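## 4. Field inheritance and template consistency

### 4.1 Setting

The sites considered in this section are small catalogue sites run by independent shops and makers. Each is built on a general blogging system, extended with a plugin that adds a record type for catalogue items. The plugin used throughout is Trilter, in the version released in November, with the patch set maintained by Omerović and Petek. A record in Trilter has a fixed group of core fields (title, maker, short description, main picture, caption) and an open group of fields that the site owner defines through a settings form. Records are shown through templates. A template decides which fields appear, in what order, and what is printed when a field is empty.

Earlier work by Dumitrescu treated the template as the unit of consistency: if two pages used the same template, they were counted as consistent. We found this too coarse. Two pages may share a template and still disagree on the caption of the same picture, as the plugin lets an editor type over an inherited value at the page level. The typed value is stored with the page and is not written back to the record. We call such a value a local override.

### 4.2 Data

We took database exports from 18 sites, all of which gave written consent. Together they held 1564 records. Draft records and records in the bin were left in, because the plugin continues to serve their captions to sidebar widgets until the cache is rebuilt. Exports were loaded into a local copy of Gronthorpe, our comparison tool, which renders each record through every template available on its site and keeps the resulting text. Page furniture such as menus and footers was removed before comparison.

Across the sites there were 21 distinct templates once exact copies had been merged. Two templates were treated as copies if they produced the same output for every record on every site where either was installed. Renamed templates were therefore merged, but templates differing by a single label were kept apart. The Kneževič theme presented a difficulty here, in that it adds a trailing space to the maker field. We trimmed trailing spaces in all output -- a change that has no visible effect for a reader -- and repeated the merge.

### 4.3 Method

For each record and each core field, the tool compares the stored value with the value printed by each template. A difference is put into one of four classes:

- **Override.** The page holds its own value for the field.
- **Fallback.** The stored value is empty and the template prints a default.
- **Truncation.** The template shortens the stored value to fit a set length.
- **Stale cache.** The printed value matches an earlier revision of the record.

The classes are tested in the order given and the first match is kept. A shortened override is thus reported as an override. This hides some cases of truncation, but the opposite order would hide overrides, and these matter more to an editor who is trying to correct a page.

Truncation was found by prefix matching after any closing ellipsis had been dropped. The default limit in Trilter is 100 characters, counted after markup is stripped. Some templates count before stripping, so a caption with a link in it may be cut well short of the limit. We made no attempt to correct for this. The printed value is what the reader gets, and a cut made for the wrong reason is still a cut.

### 4.4 Handling of captions

Captions needed separate treatment. Title and maker are plain text fields, and a difference between stored and printed values is easy to detect. A caption, by contrast, may come from the record, from the media library or from the page, and the plugin searches these in an order set by the site owner. On sites moved over from Brustach the media library is searched first, and captions written in the record form are never reached unless the library entry is blank. The import script gives no warning of this.

We therefore recorded the source of each printed caption as well as its text. Where the record and the library held the same wording, the source was marked as shared and no difference was reported. Where they held different wording, the caption was marked as contested, whichever source won. Whitlock's suggestion that contested captions be resolved by date was tried and dropped: the library updates its date whenever a thumbnail is rebuilt, so the date says little about when the wording was last changed.

Figure 3 gives the media entry used in the worked case.
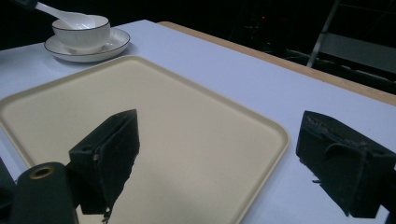

**Figure 3.** Caption resolution for one media entry under the two search orders. With the record searched first, the printed caption is the maker's stock line; with the library searched first, it is the library wording, "Tray, cream plastic, rounded corners". Both fit the tray on the pale tabletop, but only the second mentions its colour or its corners, and the entry is marked as contested in either order.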